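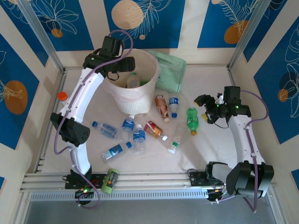 Bottles, Bins and the People Around Them

Clotard's returns hall has taken in empties for longer than most of us have worked here. In July two arms started on the bottle cell, and Elaheh Dehghan asked for a page so that the Uton depot would stop phoning to find out what it's like. It's like this.

The left arm is over the bin, the right one nearer the green soda bottle. Water bottles make up a good share of the pile, same as they did when Joni Kettunen was on the job and had opinions about it.

The leaf-print walls were chosen after a survey with 4 replies. Jarmo Savolainen wanted plain gray and still brings it up.

What changed on the floor

Joni used to sort by hand through a whole shift. Now he looks after the cell, which means he stands next to the work with a tablet and gets paid slightly more to touch it less. His shoulders have improved. His step count has not.

The old sorting bench went to the Mäkelä site. Anouk Wouters had her name scratched into the underside and would like it known that she wants that piece back.

Our best day by hand was 349 bottles at one station, set by Gwilym Bevan, who has mentioned it in every meeting. The target for the cell is 1,000 a day. Gwilym calls this "a different sport."

Shifts are the sore point. Nobody lost a job, but the late shift went from a crew to a pair, and the coffee is worse when only two people care about it. The union rep has asked for a review of breaks, and for somebody to talk to after eight.

Training runs on the Pultetti course, almost 400 slides, with a quiz. Jarmo passed first and has become difficult to sit near at lunch.

Questions about moving over to the cell go to Elaheh. Questions about the wallpaper go to Jarmo.

Page updated Oct 8, 2022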